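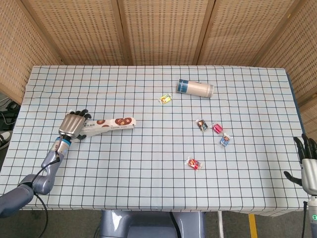

An afternoon at the Firnholm open day, Cutberg

I went to the Firnholm open day on 21st July expecting to be sold something, and I was, though it took them most of the afternoon to get around to it. The building is out past the grain terminal. Parking was on grass. You sign a waiver, you get a sticker, and then you wait in a hallway with a coffee urn until your group is called. There were 20 of us in mine, mostly people from small packing and food businesses, plus a few parents with teenagers who are thinking about college programs.

The part everybody wanted to see was the teaching floor. Firnholm's pitch is that you don't program their two-armed machine, the Rakena, you show it. One of their staff works the arms from a control station and the robot does what the operator does, recording as it goes. Do that enough times, the guide said, and the robot can do the job on its own.

The work itself is humbler than the brochure. A table with a pale blue checked cloth, folding screens around it, and some groceries: a long white cookie box, a can lying on its side, a handful of wrapped candies. The left hand had its black fingers curled down over the box. I've worked in a packing room, and I found it hard to look at that and feel the future arriving. A teenager on a summer job would clear that table before you'd finished explaining it.

I'll be fair about the hand, because it's a nice piece of work. It has proper fingers, and a box that long and light is an awkward thing to pick up if you can't feel when it starts to buckle. I asked whether the operator can feel it. Partly, was the answer. I asked what partly meant and was told there would be time for questions at the end.

How long does it take?

This is where I started writing things down. A single task, in their words, needs 600 demonstrations. That means one person sitting at the controls and doing the same small tidy-up over and over, with the items moved a bit each time. The guide said a good operator manages 135 in a shift. So you're into a fifth day before the robot has had its first lesson, and that's for one task, on one table. When somebody in our group asked what happens if the cookie company changes its box, the guide said the system "generalizes well". When he was asked how well, we got a slide.

The slide had a curve on it going up. It had no numbers on the side.

Watching the operator was the most interesting part of the visit for me, and they hardly talked about her job at all. She was patient and very good. She would bring the hand in, stop short, shift the wrist, come in again. I'd like to know what that does to your shoulders by the end of a week. I'd also like to know what she's paid, seeing as whatever skill the robot ends up with is hers. The candies looked like the worst of it. They're tiny next to those fingers, the wrappers are slippery, and the ends stick out at odd angles. I watched her go for one more than once and fumble it, and the guide moved us along at that point. He said failed tries are useful to keep. Maybe they are. It's also a handy thing to be able to say.

Trying it yourself

There was a turn at the controls for anyone willing to line up, 2 minutes each on a practice unit in the next room. I lined up. You get used to the delay faster than I'd have guessed, but I never got a sense of depth, and I pushed a foam block off the table twice. The man behind me, who runs a bakery in Hultham, stacked his first try and looked pleased for the rest of the day.

Questions at the end

There was less time for these than promised. I did get mine in. Has any customer got a Rakena working unattended, on a real line, today? A pilot began in February, they said, with a partner they couldn't name, and a person stands beside it "for now". I asked whether that person costs less than the one who used to do the work. I got a laugh from the room and a business card from the sales manager.

If you're thinking of going to the next one, I'd say go, and bring the awkward item from your own line in a bag. They let the bakery fellow put a paper sack of buns in front of the practice unit once the tour was over, and I had to leave for my ride before I saw how it did.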